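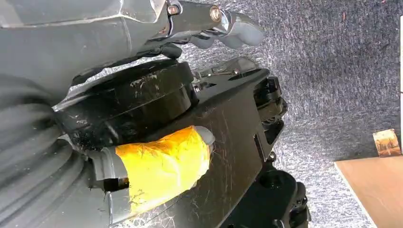 Gripper at floor level, yellow-taped finger across the plate.

12th March
By Corina Egger

Pre-opening check, card handling stand, Neltemero open day

Checked before the doors opened and once more during the first demonstration. Comments follow each item.

1. Gripper and wrist. PASS WITH COMMENT
Scuffs and fine scratches on the black plate and on the flange. Surface wear only. The yellow tape on the finger is wrinkled and has dark smudges. Replace it before the August visit.

2. Floor area. PASS WITH COMMENT
Wooden board and one picture card on the carpet next to the gripper. Pick up anything at floor level before visitors come in — Plakier were told the same last year.

3. Emergency stops. PASS
Both tested by me, arm powered, no load. Second button is stiff but works.

4. Visitor line. FAIL, CORRECTED
Marked at 300 mm from the reach limit on the plan, but the tape had been laid short on the Bashir side. Moved out and measured again. Group size stays at nine, with one member of staff to each group.

5. Shelf unit

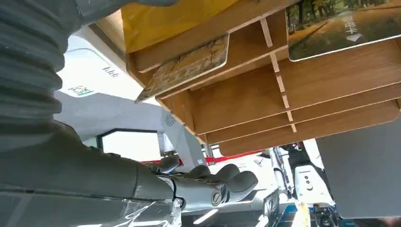

Cards have to be loaded so that the hand can get at them without pushing on the shelf boards. I asked for the demonstration to run at reduced speed for this item. The marbled card juts out at an angle from its slot and the autumn path card leans out of the top compartment, so check both for a firm seat before each run. Clear film on the forearm is crinkled and should be smoothed down or taken off. PASS WITH COMMENT.

6. Grip and presentation
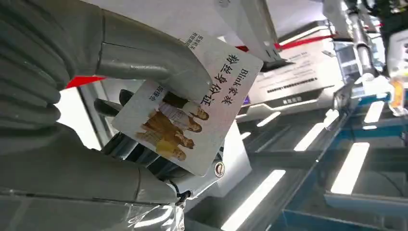

Corina Egger

The rounded fingertip presses on the printed face of the card. No sharp edge found on the fingertips by touch with power off. Use cards with rounded corners like this fan club one if visitors are to be handed them. Staff take the card first, then pass it over the line. PASS.

7. Briefing. OPEN
Tultora's presenter had nearly 6 minutes of talk before mentioning the line. Move it to the start. I will check this again at the next session, along with item 4.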